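3.2 Collecting the hand-held demonstrations

All demonstrations in this section were collected with the Bisent grippers, two per operator, one in each hand, no robot arm anywhere in the loop.
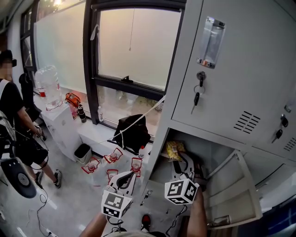

The locker tasks came in late. We had planned on tabletop tasks only, and then the first policies did fine on tables and fell apart on anything with a door, so in April we moved the whole thing to the Chin building and started over with storage furniture. Fetch from a compartment, put back in a compartment, open, close. Same grippers, same recording software (Sulell), different room.

Operators. Wenjie Kang did most of the locker episodes and Yuxi Shao did the rest, plus nearly all of the relabeling. Both had used the grippers on the table tasks so there is no beginner data in this part. We think that matters, see 5.1. An operator reads the task line, stands or crouches wherever they like, presses record, does the task, presses stop. No script for how to do it. We did not tell people which hand to use for the door and which for the object, and the two of them settled on different habits, which the policy then has to deal with.

Pose tracking. Each gripper carries a white cube with black square fiducial markers. When at least one face is visible to the head camera we take the pose from that, and when none is we fall back on the inertial estimate and let it drift until a face shows up again. On tables this is nearly a non-issue. In lockers it is the main problem in the whole pipeline. Reaching into a low compartment puts the cube near the edge of the opening, and the door or the operator's own forearm can hide it completley. Figure 2 is a good case, the right gripper is reaching into the open lower compartment toward the yellow snack bag near the back and its markers are still in plain view. The bad cases are deeper and darker. We tried a bigger cube and it hit the door frame, so back to the original size.

Episodes where the fallback ran longer than 2 seconds were thrown out automatically. Harsh maybe, but the drift after that point was large enough that the replayed fingertips landed outside the compartment.

Cables. The grippers are wired and the wires trail. Operators got used to it but the data did not, at least not at first: early wrist trajectories show a small hitch at the point where the cable goes tight, and the first policy trained on them reproduced the hitch faithfully with no cable on the robot at all. We gave the wires more slack and dropped the first batch from training. It is still in the release under its own folder, in case someone wants it for work on operator artifacts.

Clutter. Left as found. Bags, bottles, cables, other people in the room, whatever was there that day. Most of the room stays in view while the operator works and we wanted the policy to learn to ignore it. Light was also not controlled. The windows blow out badly in some episodes and we only masked exposure, no other correction. Faces are blurred before anything leaves the recording machine.

Resets. After each episode the operator moves the target object to a new spot in the compartment, or to another compartment, and starts again. Sulell suggests a placement but operators could ignore it and often did. For soft packaging (snack bags mostly) we also asked them to change the orientation, as crumpled bags grasp very differently depending on which way the seam faces. Should have logged the seam direction. Did not.

How much. The locker set has 600 episodes after filtering, over 19 task lines. Opening tasks are the largest share, then fetch, and put-back is thin. Collection was faster than expected, about 50 usable episodes in a good afternoon, with the slow part being review and not recording. One Sunday session was lost to a full disk and is not counted.

Labels. Task text was written before the episode and corrected after it if the operator did something else. Segment boundaries (approach, contact, pull, release) come from gripper width with a hand check by Yuxi. Boundaries on pull are the noisiest, a locker door that swings freely has no clean end of contact and we changed our minds twice on where to put it. The final rule is in the appendix.

Training use. For the comparison in Section 4 we train Grernis on the table set alone, on the locker set alone, and on both. Same network, same number of steps, no tuning per set. Actions are relative fingertip poses plus gripper width for each hand. We also tried absolute poses in the room frame, which was clearly worse on held-out lockers and is not reported further.

One leftover issue is that the head moves. Operators lean in to look inside a low compartment and lean back out once they have the object, and the robot camera does niether. We resample the view with a small random crop during training, which helps on the upper compartments and does less for the lower ones. Numbers by compartment height are in Table 3.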